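I'd been meaning to talk to the woman who runs the corner shop in Plisalstead for ages, and when I finally asked she said fine, as long as I didn't mind her serving in between. So I sat on an upturned crate by the till and we got going.

She's had the place for nearly 68 months (she worked it out on the back of a till roll) and before that she drove a delivery van for Deton. "I knew every shop from the back door," she told me. "I'd never once gone in the front!"

I asked what sells. She laughed at me.

"Cold drinks. Always cold drinks. In June I could shut everything else and just stand by the fridge."

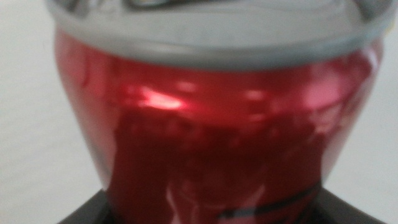 The bread is another story. She gets it in at six and if it hasn't gone by 2 she knocks it down to 88p, and there's a gentleman who waits outside for exactly that. "He thinks I don't see him," she said.

Then a lad came in wanting stamps and we lost our thread a bit, so I asked about the big supermarket out on the bypass. Does it worry her?

"It did the first winter. I was lying awake. But people run out of milk, don't they? They're not getting the car out for milk."

She'd like to do hot food next, if the council ever answers her letter.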